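4.3 Recording a demonstration by remote control

Read section 4.2 (hand guiding) first if you intend to push the arms about yourself. What follows assumes you are in the operator's chair with the leader handles, and that the Flernum recorder has finished its start-up chime. All of it.

1. Clear the table of anything that isn't part of the task. Coffee counts.

2. Move both arms to the rest position and open both grippers fully. Recordings that begin with a gripper half shut will teach the robot to begin everything with a gripper half shut, and it will be very faithful about it.

3. Select New Task on the Curix panel and type a name. "Sock" is a poor name. "Sock, pick up, left hand" will still make sense in May.

4. Press and hold the left pedal for 2 seconds. The light turns green and the arms follow your handles from then on, including when you scratch your nose.

5. Perform the task at the speed you would like to see it done. The robot copies hesitation as willingly as skill. If you stop to think, press Pause.

6. Close the gripper until the item is held, then stop squeezing. Soft goods need less force than most people give them.

7. Return to rest, open both grippers and press Save. The panel shows the frame count, for example 3,588. A short pick-up that yields only 294 has probably lost its end, so play it back before you keep it.

8. Put the item back somewhere slightly different and repeat. We suggest 51 good recordings per task. Yes, it is dull. Cledwyn Nicholas recommends the radio.

CAUTION: Keep hands, sleeves and lanyards out of reach of the arms while the light is green. The red button stops both arms at once and does not save the take.

CAUTION: Check the cable loops at each wrist before every session. A cable trapped under the forearm will pull the wrist round, and the recording will show a robot with opinions.

Note: Delete bad takes on the day. Tasks sent to Callgate for training are used as they arrive, and Nusrat Ghauri will not guess which of your fumbles were deliberate.

Note: Glance at the wrist view between takes. Quick arm movements smear cloth and other items in it; if the item can't be made out when the gripper is about to close, slow down and record again. 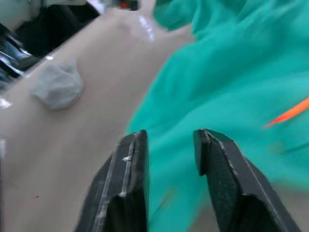
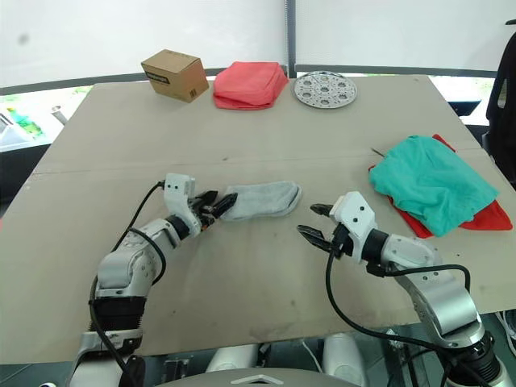 Fig. 4-3. First, wrist view with the fingers open and teal fabric between them. Second, head view: left gripper closed on the sock, right gripper open.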